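Skarkico Support
Ticket 193
Subject: Orange specks on plate, gray lines and dark spot on tabletop
Opened: 2020-02-24
Customer: Dalva Vieira, Jarkdale
Assigned to: Welington Meireles
Products: white tabletop with wavy edge; Andrade play tableware (mug, plate, striped orange pieces)
Status: Closed, one item passed to parts

Dalva Vieira wrote:

I have three problems and I'm putting them in one ticket because it all came in the same order.

1. The lavender plate keeps getting tiny orange specks on it. No food has been on it. I wipe it off, set the table again, and by the end of the day they are back. They are mostly on the flat part, not on the rim.

2. The white top has faint gray lines in it, like small tiles. I thought it was a plain white top. The surface feels smooth when I run my hand over it, so they aren't scratches. They stand out more when the lights are on.

3. There is a dark spot near the far edge. I tried to rub it out with a wet cloth and it didn't move.

I keep the plate in the middle, the mug behind it on the left, and the striped pieces on either side. I have used dish soap on the plate and a damp cloth on the table. Nothing stronger.

Welington Meireles wrote:

Thanks for the details. Please send pictures of the table with the plate on it. Leave the plate as it is, don't wipe it first. Also please tell me if the specks smear when you press on them, and if the orange pieces feel rough anywhere.

Dalva Vieira wrote:

They don't smear. They are dry and they roll under my finger. One of the striped pieces feels a little sandy on the bottom. I hadn't picked it up to check before you asked.

The orange specks are on the plate in all three of these.

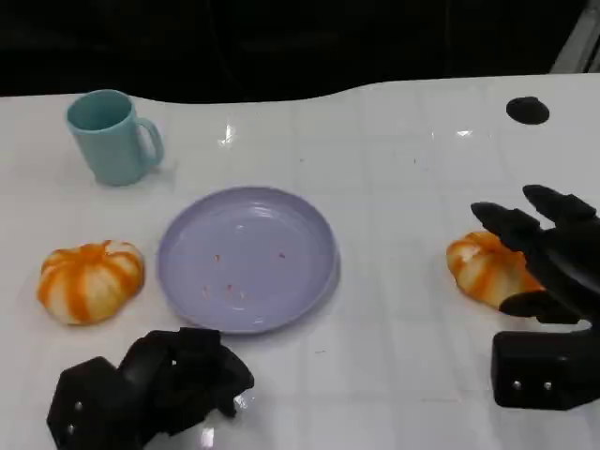
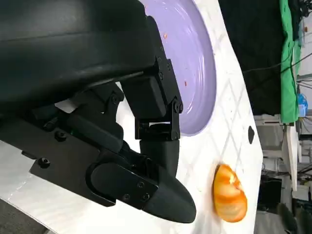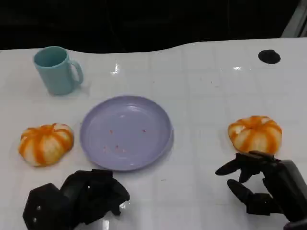 I also need to know if I can leave the mug out on the table overnight. The last top I had got a ring from a mug and I don't want that again.

Welington Meireles wrote:

I'll take these in order.

Specks: I think they are coming off the striped piece with the sandy bottom. The orange color is put on after the piece is molded, and sometimes the extra isn't cleaned off before packing. Please do this:

Take the plate and the striped pieces off the table.
Wash the plate and dry it with a clean cloth.
Soak the pieces in lukewarm water for 15 minutes. No soap.
Rub the bottoms with a soft brush, rinse, and let them dry on a towel.
Put a sheet of white paper under each piece and leave it there for a day. Check the paper for orange.

Lines: those are part of the pattern. The top is sold as white, but it has a light grid in it. The order page shows it from too far away to see, and I have asked for that to be changed. Please don't try to polish the lines out. Polish will dull the gloss.

Mug: it can stay out overnight. If it has had water in it, dry the bottom first.

Spot: I can't say yet. Put your fingernail on it and tell me if it catches. If it does, it's a hole or a chip. If it doesn't, it's a mark, and you can try Zotar surface cleaner on a cloth. Try it somewhere under the edge first.

Dalva Vieira wrote:

Did the soak. The water had some orange at the bottom when I poured it out. The paper test showed specks under one piece and none under the other. I brushed the bad one again and put it on fresh paper, and that sheet is clean so far. The plate has stayed clean too.

I can live with the lines now that I know what they are, but I would have liked to know before I ordered.

My nail catches on the spot. I didn't use the Zotar.

Welington Meireles wrote:

Then it's in the surface and cleaner won't help. Please keep water away from it until it's fixed, and use a dry cloth on that end of the table. I have asked parts for a white fill kit. It takes 2 thin coats, and the first has to be hard before you put on the second. The instructions are in the box. Parts expects to ship in March. If the fill shows after it dries, reply here and we will replace the top.

For the piece that was shedding, I can send a new one or you can keep the one you have.

Dalva Vieira wrote:

I'll keep it. It's fine now. Please send the kit to the Jarkdale address, the other one on the account is old.

Welington Meireles wrote:

Address updated and the old one removed. Kit is on order. Closing the plate and pattern items. The spot stays open with parts under the same ticket number.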